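Prorkton After Dark: Your Questions

I've been going to Prorkton since I was tall enough for the log flume, and every fall my inbox fills up with questions about the evening season. So I finally put the answers in one place! (Last updated Friday, October 6, 2023.)

Do I need a separate ticket for the evening?
Yes, sorry. Your day ticket runs out when the day park closes. The evening ticket is $28 at the gate, and season pass holders still have to book a slot, which trips people up every single year.

When should I get there?
Earlier than you think. I like to be in the parking lot well before gates, because the line at the Quispe entrance moves faster than the main one and hardly anyone in a hurry remembers it exists.

Is the Trisum Parade worth standing around for?
Oh, absolutely. It has 22 floats this season and I still get goosebumps when the lantern one comes by. Grab a spot near the carousel (the music is louder there, and you can duck out for cocoa after).

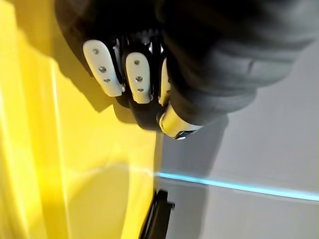
Thitima Jitpraphai wrote in to say I'm wrong about the carousel, and that the steps by the old theater are far better with kids, as they can sit down while they wait and still see over everybody. She's taken hers there since the show came back in May. Okay, I tried it last weekend and the view really is great, but you do lose some of the music.

Can I see the parade and the lake show on the same night?
You can if you catch the first parade. There are 2 each night, and the late one runs straight into the fireworks.

What about the Futeck Theater?
It's lovely and it's tiny! There are only 200 seats and no reservations, so go for the last performance, when most families have headed home.

Is it too scary for little ones?
The parade and the lake show are fine for any age. The woods trail is another matter, and my nephew would like me to tell you to skip it.

Can I bring my own food?
Snacks and water, yes. Coolers, no. Bags get checked at both entrances.

What if it rains?
Light rain, everything goes ahead. In a real storm they'll cancel the parade first, and you can swap your ticket for another evening at guest services before you leave.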